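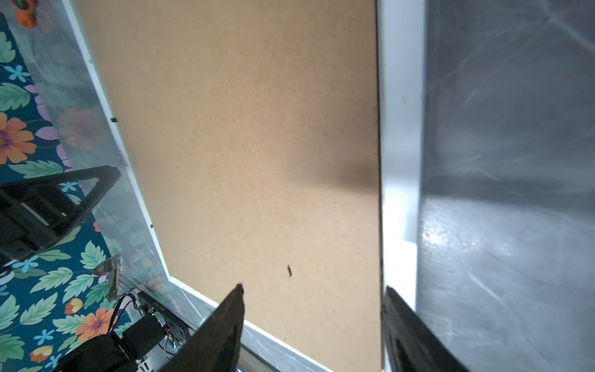 Cardboard is what you use until you can afford a material, according to one second-year student, who was asked on the first morning of the course to say something nice about it and declined. A classmate thought it was a perfectly good material that happened to arrive wrapped around other people's toasters. Both views have a long history in the trade, and this chapter will side mostly with the second.

Chapter 2
Flat Stock: Panels, Borders and the Kitchen Table

Most of the panels made for this book will be made on a table that has another job. It will have a cloth on it, probably floral, and someone will want it back by dinner. The big shops (Gistberg in their catalogue, Lullent in theirs) assume you own a bench with a vise at one end and a window at the other. If you do, congratulations, and you may skip to Chapter 3.

For the rest of us, the cloth is the first problem. A knife that goes through board will go through cotton with no change in tone. Lay a clear plastic sheet over the cloth before anything else comes out of the box. Clear is better than coloured, as you can see what you're about to ruin. The sheet will scuff, and after a term it will look as though someone has been skating on it. Leave it be.

The second problem is the board. Plain brown board has a speckle to it, and beginners spend a good deal of effort trying to rub the speckle off. It's in the sheet. A fleck of debris is another matter - lift it with the corner of a piece of tape before you glue, paint or press anything down, or you'll meet it again as a bump. Check by tilting the panel to a low light and looking along it. A shadow lying across the surface tells you very little about whether the surface is flat, though I have watched people sand one.

Then there is the border. A thin white strip around a brown panel makes it look finished, even when the panel isn't, and this accounts for most of the success of the Ikonen display boards our department bought in July. White also shows every mark. Pencil your measurements on the back, where they can be wrong in private.

In this chapter you will cut a panel 30 cm wide, square it, edge it in white and fix it upright using the Plellov corner joint. Allow two sessions. The joint has 12 steps, of which the fourth is the one you'll redo.

2.1 Finding the grain

Bend the sheet gently, first one way and then the other.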